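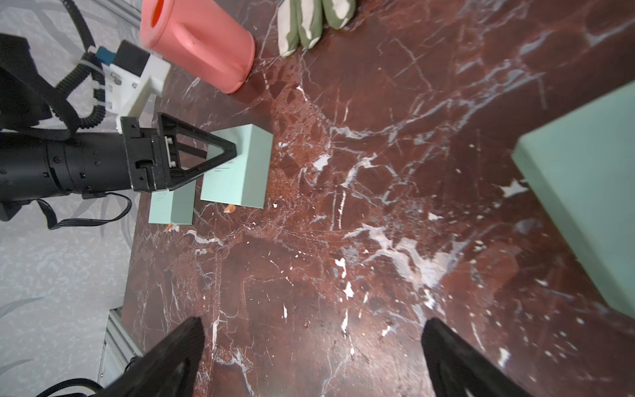 Wrist view: green foam blocks on the marble-pattern top, second gripper at left.

Sisdale foam set, data card
Last edited 20 April 2019

What is in it
200 episodes from a two-arm bench at Tonthorpe, 100 of them passed by a second reader. The other 100 have not been looked at by anyone but the person who recorded them. Treat their labels as claims.

Rules we hold to
Foam scraps stay on the table until the episode ends. Clearing them mid-run makes a tidier video and a worse record.
A run is marked "done" only if the fixed view shows it. Wrist views flatter the robot.
Speed is capped at 75 per cent of the arm's rated limit. The Losico checklist calls this "safe". We call it a cap. It says nothing about pinched fingers.

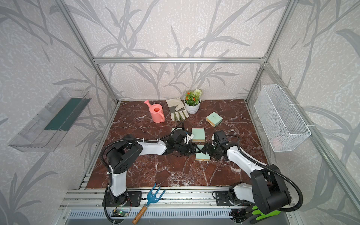 Fixed view: both grippers over one block, watering can, gloves and potted plant along the back.

Where we doubt it
The Vieira layout rule says loose tools must be kept off the front rail. It has been signed as met in every log, so the tick box is worth very little. Check the video.
Two readers agreeing is also weak proof when both learned from the same page of notes. We have no fix for that yet.

Do not use for
Force limits, safety cases, or any claim about people working near the arms.

Version 2 is planned for August. Old labels will be kept beside the new ones.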